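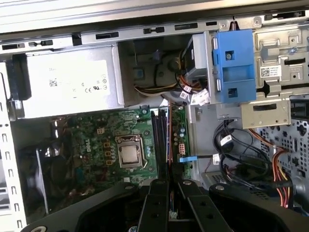
CHAPTER 7
Memory: picking, lining up, pushing home

Before you start. Gripper homed, emergency stop within reach, mains lead out of the PC. Not switched off, out. Read the whole chapter once with your hands in your pockets, then go back and do it.

Last chapter was the arm on its own, waving at nothing much. Now it goes inside a case. Old office tower, side panel off, cables everywhere. We used a Dell because the shared workshop at Plaklow had a shelf of them, but any tower with upright access to the slots will do. Laptops no. Don't even try.

What you need
- the arm from chapters 2 to 5, calibrated
- Bromura finger pads, or your own printed ones
- a fixture plate with holders, bolted or clamped down
- one scrap memory module you don't mind snapping
- a known good one for later

7.1 Why memory first

A module is a long stiff stick. Easy to grip, easy to see, goes in one way round. The notch decides. Sounds simple and it is for a person, you feel the slot through your fingertips and wiggle a bit without thinking. The arm has to be told to wiggle. Most of this chapter is the wiggle.

Also the slots sit close to other things. Wires mostly. Tie back what you can, and leave slack at the plugs so nothing gets dragged out when the wrist turns.
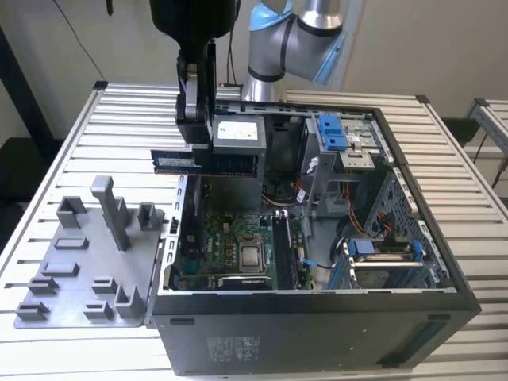
Photo: Plaklow shared workshop / Provitz build notes

Lay the tower flat, open side up. The module travels level, here just above the case opening near the power supply, and only comes down once it is over the board. Note the blue module across the fingers. Grip it near the middle of its length, too far along and it tips when it touches.

Starting values for the press, from our own build:
approach height 40 mm
press force up to 34 newtons
settle time 3000 ms before letting go

Write yours in the margin in pencil. They will change. Pad wear changes them, a diffrent board changes them, and somebody leaning on the bench changes them too.

7.2 Finding the slot

Two ways. Either teach the position by hand and hope the case never moves, or let the wrist camera find the slot each time. Do the first one first. It takes an evening and you learn where the arm gets awkward. Then do the camera.

With the camera, go for the long edges and the latches at the ends. Ignore the shiny stuff, the processor lid throws light back and the edge finder loves it. Lamp to one side helps. The Rosales script in the appendix masks off that area, set the mask before you set anything else.
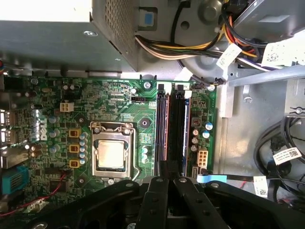

Fig. 7.2 Fingers just short of the two memory slots, wrist camera view.

Stop at this distance and check both fingers against the slot before going lower. Slow is fine. If one finger looks nearer than the other then the wrist is probaly twisted, go back to 4.3 and redo the tool offset.

Try it now: run the approach with nothing in the gripper, stop short, back off, repeat from a different start point. Note where it stops each time. When the stops agree, move on to 7.3 and pick up the scrap module.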